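Talk notes: Teaching by hand, teaching by remote
Speaker: Bhavana Iyer
Slot: 20 minutes, questions after

Slide 1. Title
Say hello, thank Felicja Laskowska for the invitation. Mention that the work was done with Lucian Lazăr at the Drarncombe lab. Go straight to slide 2.

Slide 2. Two ways to show a robot a task
By hand: you hold the arm and move it through the motion. By remote: you move a leader arm and the robot copies you. We have used both. Most of this talk is about the second one.

Slide 3. Why we moved away from guiding by hand
One arm is fine. With two arms, each of your hands is busy holding a wrist, and you end up leaning over the table. Your sleeves get into the camera view. Lucian has a good story here — keep it under a minute.

Slide 4. What a demonstration is
One start, one attempt, one stop. We save joint positions and video together. The Kindis set has 3062 demonstrations across all tasks, and 236 of those are headset handling. Pause on the second number. People will ask if it is enough. Say that we don't know yet, and that slide 7 has what we have so far.

Slide 5. Picking the objects
Stiff objects first, then objects with parts that move, then anything with a cable. New operators did 500 practice runs between them before we kept any data. Zofia Śliwiński wrote the operator guide. The link is on the last slide.

Slide 6. Headset task
Leave the picture up while talking.

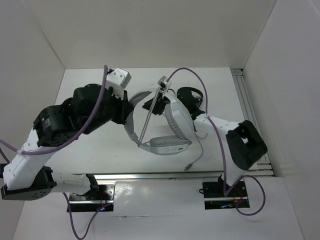

Two arms at the headset, with its cable and plug on the tabletop.

Points to make:
The operator has to decide which arm holds and which arm moves. We ask them to say it out loud before starting.
A loose cable is hard to show well. Go slowly near it.
If a grip slips, keep recording. We label it later and keep the recovery.

Slide 7. Early results
Read the two rows of the table, no more. Remote demonstrations were shorter and more alike from one operator to the next. Hand-guided ones still did better on tasks that need a firm push.

Slide 8. Links and thanks
Operator guide, data format, contact address. Thank Chrysoula Alexiou for the labeling work. Take questions.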